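What the quote leaves out

Settimio Villa sent me his spreadsheet again last night, with the two-arm folding bench now down as "essential". It was "desirable" when he first sent it. I don't know what changed apart from the word.

The arms come to 4000 for the pair, and I have no quarrel with that. My quarrel is with the lines underneath. Spare fingers are in at 131, which I take to be one set, and anyone who has run grippers on cloth all day will want more than one set. Cabling is down as 116. I'd like to see that bench.

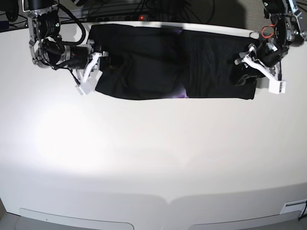
Then there's the time, which never gets a row of its own. Ohemaa Ayaaba kept a proper log when they set up at Skernumby, and she put more hours into re-seating connectors and nudging cameras than into folding anything. She still thinks it was worth buying. I think she'd say so whatever the log showed, and I've told her that.

Settimio's answer is that Dranddale managed on 1573 for the whole first year's upkeep. Perhaps they did. I asked whether that included anyone's wages and haven't heard back.

So my vote is to leave it until June, ask for a price on spares by the dozen, and get a trial on our own washing, dark stuff included. If they won't lend us one for a fortnight, I'd want to know why.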